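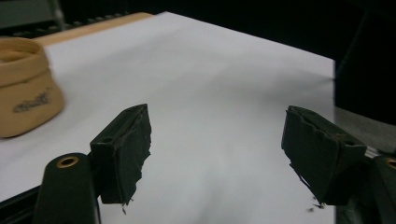 Fig. 4.1 Gripper fingers with worn coverings, over a white surface.

Chapter 4
Handicaps and Corrected Time

Boats in a mixed fleet don't go the same speed. So, finish order on the water and finish order in the results are two diferent things. This chapter covers how you get from one to the other.

Start with elapsed time. Start signal to finish line, nothing else. A boat over early that comes back and restarts still gets timed from the signal. Students miss this every term.

Then the rating. Two kinds here: time on distance, seconds per mile, and time on time, a multiplier. Time on distance needs a measured course length. Time on time doesn't. Pick one before the series, put it in the sailing instructions, leave it alone.

Running case for the chapter: the Prukside winter series, December, 18 boats, scored by Uldis Vanags. Two of them come back again and again in the problems. Wasent, heavy cruiser, slow rating. Vastasard, light and quick. In race 2 Vastasard crossed well ahead and lost to Wasent on corrected time. Work out why before you read section 4.3. Full results sheet is in the back, along with the one protest (Marty, wrong side of the mark).

Terms you need going in: elapsed time, corrected time, rating, scratch boat. All from chapter 2 exept the last. Scratch boat = the boat the others are rated against.

Calculator needed from here on. Work in seconds, convert at the end.

4.1 Elapsed time

Take the start time from the race committee log, not from a competitor's watch.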